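Gear and Peg Bench Cell: what to buy, what it costs, how much table you need

Hi, I'm Elīna Lill and I look after the bench equipment at Cluvik. This page is for people who are thinking about a small arm cell for putting gears on pegs and want to know what they're in for before they talk to us. I wrote most of it on a Monday after the same four questions came in by email, so if it rambles a bit, sorry (I ramble on the phone too!).

The short version: the basic cell is $4,000 without the arms. That covers the mat, the backdrop, the uprights, a length of extrusion rail, the gear set, and a pair of printed fingers for whichever arm you already own. If you don't own an arm yet, skip down to the planning part first.

I always tell people to start with the gears. They're big, they're plastic, they have a hub you can get fingers on either side of, and you can drop one without writing a report about it. The metal ones look great in a proposal and then you spend your first week worrying about the mat.
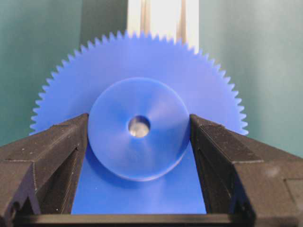 Most of the first-time budgets I see put nearly everything into the arm and leave pocket change for the parts the arm is going to touch. Please don't do that. Gears get chewed, fingers get scuffed, and you'll want spares in the drawer on day one. We sell the gears in bags of 20, and one bag has been plenty for every school lab I've shipped to so far. The Rindari set is all one size. If you want mixed sizes, say so when you order, and I'll pack it by hand.

Fingers

You have two choices. The Gerklow finger is an open triangle, light and cheap, and it flexes a little when it meets something it shouldn't. The solid finger is chunkier and holds a gear by the hub much more firmly, but it is less forgiving if your approach is off. I'd buy the open ones to learn on and add the solid pair later. They're $50 a pair either way, and swapping them is a few minutes with a hex key.

Whatever you pick, think about how the arm comes at the peg. Our layout has the pegs sticking out sideways from the rail, so you need clear space straight out in front of them for the gripper to line up. People measure the rail and forget that part! Give it more room than looks sensible.
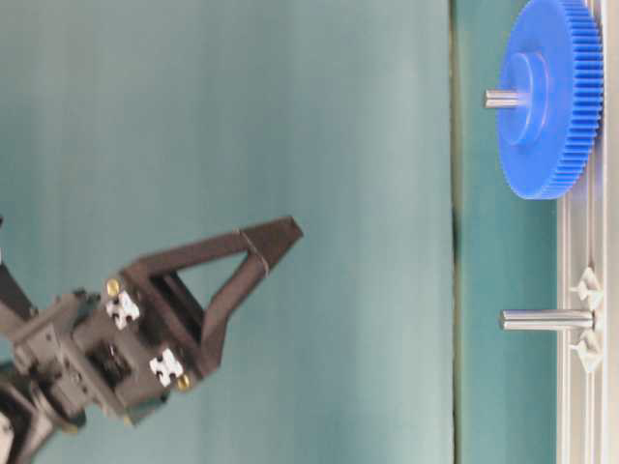

Rail and pegs

The rail is ordinary grooved aluminum extrusion, cut square. You can buy it from us or from whoever is near you, I don't mind at all. What you do want from us is the peg kit: polished metal pegs and the little clips that hold them to the rail. Start with 2 pegs. One with a gear already on it and one bare is a nice first job, and you can slide things farther apart or closer together as you get braver.

Order a spare bag of clips. They're small and they walk off.

Planning your table

If you're buying arms as well, the Ho package adds a pair of them plus the side posts, and I'll quote that separately because shipping changes it so much. A few things to sort out at your end before you ask:

Depth of the table, measured with the arms stretched out over the mat and not folded up. Send me a sketch if you're unsure, pencil is fine.

Somewhere to run the cables so they follow the arm and don't drag over the rail.

Even light. A desk lamp on one side gives you bright stripes on the aluminum, and if you're using cameras you'll be fighting them all afternoon.

A mat in one plain color. Ours is teal, and I've grown fond of it.
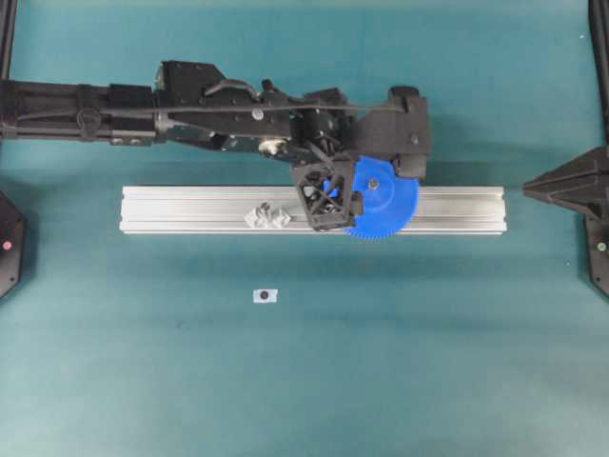
Lead times and ordering

Gears, fingers and clips ship from the shelf. Rails are cut to order, so allow longer for those. Arms take the longest, and if your money has to be spent by the end of December, please write to me well before then, since everybody else's does too. Spare parts can be added to any order up until it's packed.

To get a quote, email me your table size, which arm you have (or that you need one), and how many pegs you'd like.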